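Steltell Givance handheld gripper pair: review after a term of use

Price band: mid. Tested with: our own bimanual arm setup, Worku training code, a long list of desk tasks.

We bought the Givance pair to answer a fairly narrow question. Can a policy trained only on handheld demonstrations, with no teleoperation data at all, do two-handed work with cables and plugs well enough to be worth the trouble? The Baris kit we had before was fine for pick and place but its fingers were too soft for anything that had to be held still while the other hand did something to it.

The short answer is yes for holding and moving, and only partly for anything that needs a push in line with the finger. The longer answer follows.

Setting up

The grippers come built, the finger pads do not. You print the pads, screw them on and run the calibration. Ours took an afternoon, most of it spent on the second pad, which came off the printer slightly rough and had to be seated twice. The instructions are clear up to the wrist camera section and then go vague. If the camera is a little off in rotation the software still accepts it, and you find out later when the replayed paths drift to one side. I would like a proper check for this. We now record a short run of open and close on a blank surface before each session and compare it with the last one.

Both units are cabled. You get used to it, but the lead has to be routed the same way each time or it pulls at the wrist when you reach across. A wireless version has been promised.

In use

The weight is reasonable. I can work for 40 minutes before my thumb complains, and I have small hands. The grip is stiff at first and eases off after a few sessions. A colleague with larger hands had no complaints about the stiffness but found the thumb position cramped.

For the main test we used a power strip, a task we already had teleoperation data for. The strip starts at a random angle on the board, one hand steadies it and the other deals with whatever is next in the list. It is an awkward object for a robot: light, long, white on white, and with its own lead pulling on one end.

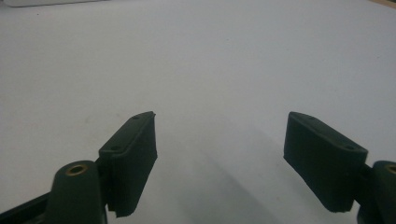
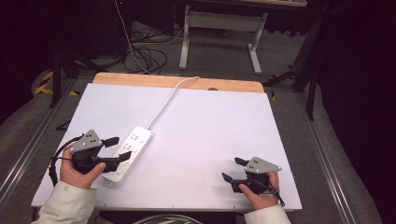
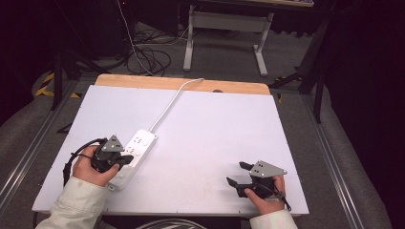 First picture: the printed finger pads over the white surface, from the gripper's camera. Second and third: both grippers at work with the power strip, seen from the head camera.

Results

We trained on three kinds of data with the same Worku code and the same settings: handheld wrist views alone, handheld wrist views with the head view added, and our old teleoperation set. Each policy was run on the arms from the same start positions.

Adding the head view made the biggest difference. With wrist views alone the second arm often closed too early, before the strip had stopped moving. With both, that fault mostly went away. I had expected the head view to hurt, given that the robot's camera sits higher than mine does and the background is never quite the same, but cropping to the board was enough.

Against teleoperation, the handheld policy was quicker and moved more smoothly. It was also less careful. It approached at the speed I approach, and the arms do not have my sense of when to back off. Of the 9 tasks on our list it matched or beat the teleoperation policy on 6. The ones it lost all involved pressing something home.

Collecting was much faster, which was the reason for trying it. In the time it took to record one clean teleoperated run I could usually do several by hand, and I was less tired at the end.

Two cautions on these results. Nearly all the demonstrations are mine, so the policy has learned my habits, including a tendency to favour the left hand for steadying. And the board, the lights and the strip stayed the same throughout. We have not yet tried a different strip, or a dark one.

What I would change

The pads wear at the tip. Print spares. The brass inserts on the finger posts have held up well and show no play so far. The recording software should flag a dropped camera stream at once; at present it lets you finish the take and tells you when you save. The triangular plates on top catch on each other if you bring your hands close together, and we lost a fair number of takes that way until we learned to keep our wrists turned out.

Compared with Baris

Baris is lighter and cheaper and its software is tidier. For one-handed work I would still pick it. For two hands on one object the Givance pair is clearly better, mainly for the stiffer fingers and the steadier timing between left and right.

Score: 4 out of 5. We have ordered a second pair, to be used from June by someone other than me.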